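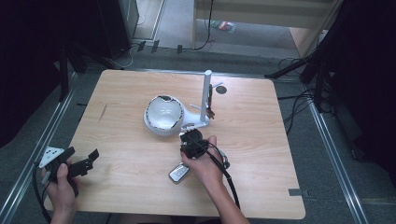

The Lamp Gets the Table

Tue 15 December

I have owned this lamp for 7 years and dusted it, by a generous count, 2 times. Ľubica gave it to me when she moved to Lumcombe, along with the advice that good light would make me a tidier person. I now see my mess in much greater detail.

It's a handsome thing, all white, with a head like a cereal bowl. The little brown-and-metal clamp on the pole is a newer addition. I keep meaning to use it for receipts. So far it holds itself.

Everything else was supposed to come off the table this week, and nearly everything did. The car key came back. It has a hook by the front door – a nice one, 30 seconds' walk away – and it has never shown any interest.

Next job is deciding whether the lamp stays near the back or moves over the grommet hole, which I paid extra for and have yet to put a cord through. Zdeňka votes for the hole. She also wants the table turned sideways, so I'm not asking her again until the weekend.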